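Progress report to the Sotomayor fund, household and shop-floor chores project
Monday, June 1, 2026

You asked in January for a shorter report with fewer adjectives. We have managed the first part.

## Where things stand

The question you are paying us to answer is whether a machine can take over the dull small jobs at Tarnden: put the part in the bin, press the button, open the drawer, close the drawer, and do the same again after lunch. The answer at the end of this period is "some of them, slowly, with a grown-up present." Last period it was "no," so please read this as a success story.

We logged 564 attempts across the chore list. An attempt means the arm started a chore and either finished it, gave up, or was talked out of it by the stop switch. Most of the work was done on the bench with toy bricks, a wooden block and a row of push-button boxes, which stand in for the real controls on the Floltis packing line. The real controls cost more, and the line manager would like them left alone.

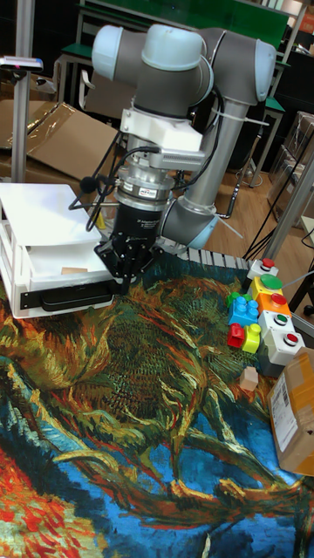 ## Buttons

Buttons are the good news. The big mushroom button is close to boring now, and boring is what the grant agreement calls "reliable." The small ones are harder. A fingertip that lands a little off center will lean on the housing with great conviction and report that the job is done. We have added a force check, so it now reports that the job may not be done — an improvement in manners if nothing else.

The change of table covering was deliberate. On plain gray, the vision software looked very clever. On a loud print full of swirls it lost the yellowish brick, found it, and then found it again somewhere it wasn't. Kitchens and workshops have loud surfaces, and we would sooner learn this on our own table than on a customer's. Retraining took 2 weeks, one more than planned.

## Picking up and putting down

The wooden block is the easiest thing we own and the arm treats it well. Bricks are fine when they stand apart and poor when they huddle. With four of them close together, the gripper tends to nudge the neighbor while reaching for the one it wants, and then has to start over with a layout it made worse. Placing is slower than picking by a factor of 3, mostly because the planner insists on a wide detour around the button boxes.
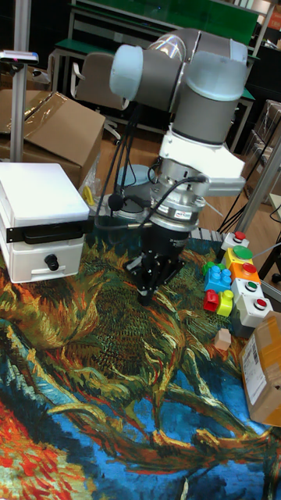
The shop-floor lead at Floltis read a draft of this section and replied that a new hire gets the hang of the same job before the first coffee break, and that a new hire also sweeps. We accept the point about sweeping. It isn't in the current scope.

## Drawers

Drawers remain the chore we talk about most and finish least. The handle has to be approached at the right height, held without squeezing, and pulled in a straight line, and the unit must not come along for the ride. Of the 7 drawer routines we drafted, 2 are good enough to show a visitor. The rest are good enough to show each other.

The Govero planning software helped here. It now slows the arm down near a handle, so our failures are gentler and easier to study.

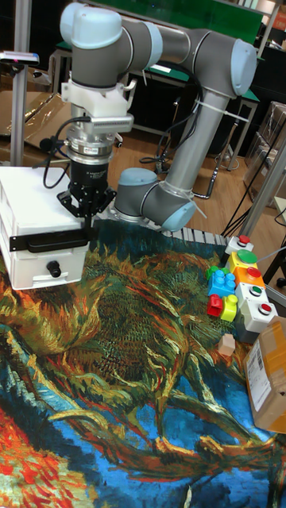
One of your own reviewers asked by email whether anybody would pay for a machine that opens a drawer, when the person standing beside it has two free hands. It's a fair question. Our reply is that the person should eventually be able to walk away, and that "eventually" is the part still under budget.

## Next period

- Finish the drawer routines or drop the worst of them.
- Move the button work to a spare panel from Floltis, if they will lend us one.
- Run the chore list without anyone hovering over the stop switch. We will still be in the room.

Spending is on plan apart from replacement fingertips, which we underestimated. A revised line for those is in the budget sheet.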